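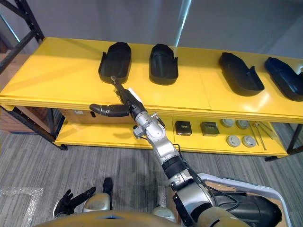 Black shells on the top shelf of the yellow unit, Odby building.

Shell news from the back of the building

If you have walked through the Odby building at any point since March, you have probably gone past the yellow shelving and wondered why there always seem to be black plastic shells sitting on it, and why there are different ones on it every time you come by. A few of you have asked at lunch, and one person from the front office asked whether they were for sale (sorry, no, but we were flattered!). So it seemed like a good month to give the shells a proper write-up, along with a few notes on how we have been looking after them and a couple of requests at the end for anyone who works on that side.

The shells are for the Flavari line. Kalinowski molds them for us and sends them over in tall cartons, nested inside one another with a sheet of paper between each, and for a long time that was also how we stored them. A carton would come in, somebody would cut the tape, and the shells would stay in their stack until they were wanted. It saved a lot of floor and it looked very tidy from the doorway. The trouble is that a shell in a stack can't really be looked at. You see the rim of the one on top and you take the rest on trust, and by the time a bad one shows up it is at the far end of the building with someone waiting on it.

Last fall we had a run of those. They weren't awful, mostly a rim that had picked up a nick or a surface that had rubbed against its neighbor on the road, but there were enough of them that people started setting doubtful shells aside on whatever was handy. There were shells on the windowsill. There were shells on top of the paper cutter, and a small family of them lived behind the label printer for so long that we had stopped seeing them. When we finally gathered up everything that had been put somewhere "just for now," it came to 231 shells, and most of them were perfectly good. They had only been waiting for somebody to have a second look.

That was the push we needed. The yellow unit had been over by the Vundance shelves holding binders and a great many half-used rolls of tape, and after some discussion (the binders had their defenders) it was cleared off, wiped down and given over to the shells. It has two tiers, it is a good long piece of furniture, and it has one great advantage that we did not think about at all when we picked it: it is yellow. A black shell on a gray bench more or less disappears. Put the same shell on a bright yellow surface and you get its whole outline at once, the rim along the side, the flatter tongue at the end, any little tab that should or shouldn't be there. People who have been handling these parts for years have told us they noticed things about the shape they had never noticed before. It's a cheerful color to work at too, which matters a good deal on a dark afternoon.

The routine is simple enough. A carton gets opened beside the unit and the shells come out a few at a time and go along the top in a row, open side up, with some yellow showing between them. Then each one gets picked up and turned. The outside is the easy part, and most people are done with it in a moment. The inside takes longer, and the best way we have found is to tip the shell right up so that the light falls into the hollow, and then bring it slowly back down again. Scuffs on the inner curve show up best somewhere in the middle of that movement. We can't tell you exactly where, as everybody seems to find their own angle, but once you have seen a scuff appear and vanish again you will know what we mean.

After that comes the rim. Run along it from the rounded end to the tongue and back up the other side, and go gently around the corners. A good rim feels the same the whole way. If it catches anywhere, the shell goes on the lower shelf to wait for a second opinion, and please do let it wait for one. We were a little too quick to give up on shells in the beginning, and Kalinowski very kindly took a carton of our rejects back, went through them, and returned nearly all of them to us with a polite note.

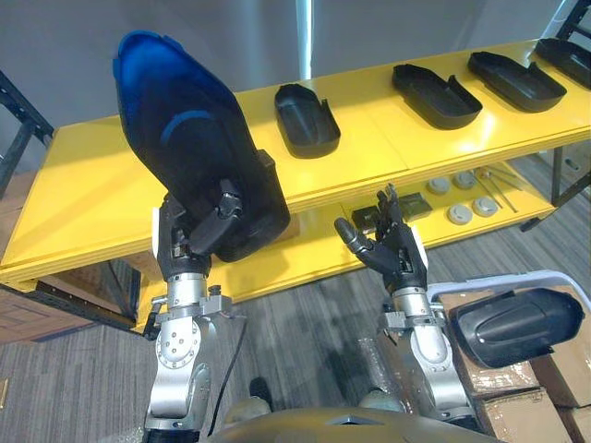

A black shell with a blue rim, tipped up, and a row of black ones on the yellow top.

The blue on some of the shells has caused more conversation than anything else in this whole business. These are the newer ones in the Flavari family, with the bright blue along the rim and the stripe curving across the middle, and they have a following. We have had people wander over from the other side of the building to look at them. They get checked the same way as the plain black ones, with one extra step, and that is to follow the line where the blue meets the black and make sure it runs clean all the way along. Blue shows a fingerprint much more readily than black does, so there is a soft cloth in the drawer by the unit. It is the only cloth that should be used on them. It is not for coffee. We mention this for a reason that will be known to whoever it was.

The two kinds can share the top while they are being looked at, and it does no harm to have a blue one among the black ones. Where we do ask you to be careful is afterward. Checked shells go back into cartons by kind, and the carton gets marked on the short side so it can be read when it is pushed in under the bench. For a while they were being marked on the lid, and then another carton would go on top of the lid, and you can imagine how much lifting that led to.

A word about the cartons themselves. Kalinowski has asked if we would keep the good ones flat and send them back with the empty pallets, and we have said yes, gladly. The paper sheets can go back too if they are still smooth. Any that are creased or torn should go in the recycling by the side door, since a crease in the paper can leave its own faint line on a shell over a long drive, and that was one of the things we learned from the great gathering-up last fall. We have quite a pile of saved paper already. If anyone has a better idea for keeping it square than the brick we are using, we would like to hear it.

As for how it's all going, we are very pleased. The shelves have seen more than 2,000 shells since they were cleared, and the windowsill has stayed a windowsill. The plant has come back to it. The far end of the building tells us they get a lot less of the stopping and sending back that used to eat up their mornings, and they have stopped calling the shell corner by the name they had for it, which we won't print. The best hour for checking seems to be late morning. The overhead lights do put some glare on the yellow, and if it bothers you, move the shell a little way along the top and try it there before you decide that what you're seeing is a scratch. More than one scratch has turned out to be a light fixture.

There have been questions about whether the unit could be made longer. We looked into it, and it could, but it would mean giving up the walkway to the Vundance shelves or asking everyone to go around by the loading door, and in January nobody is going to thank us for that. For now it stays at the length it is. We may put a second surface along the wall for repacking, if we can find one the right height. The folding table we borrowed for a week was a bit low, and several backs complained. It doesn't have to be yellow, though there is a strong feeling in some quarters that it should be.

We also had a suggestion to put up a card showing a good rim next to a poor one, so that people who only help out now and then have something to compare against. This seemed such a sensible idea that we were embarrassed not to have thought of it. A pair of real shells might do the job even better than a card, and we have set aside a black one with a nick near the tongue for the purpose. We still need a blue-rimmed one with something wrong with it. So far they have been annoyingly good.

Now the requests, and then we'll let you go. Please don't put anything else on the yellow unit, even for a minute, and that does include clipboards, gloves, the big stapler and birthday cake. Please don't stack shells on the top shelf, even two high, as the upper one will slide when someone leans on the edge. If you take a shell away to show to somebody, leave a slip of paper in its place so that the row makes sense to the next person. And if you find a shell somewhere odd, anywhere in the building, just bring it back and set it on the lower shelf. You don't have to explain where it was. We found one in March in the cupboard with the holiday lights, and it passed on every point and went out with the rest of its carton.

The next delivery from Kalinowski is a large one, 1,000 black and a smaller batch with the blue, so there will be cartons along the wall on the Odby side for a while and you may have to turn sideways to get to the sink. Anyone who would like to try a morning at the shells is very welcome. There is a sign-up sheet on the end of the Vundance shelves, under the fire drill notice, and a pen on a string that mostly works.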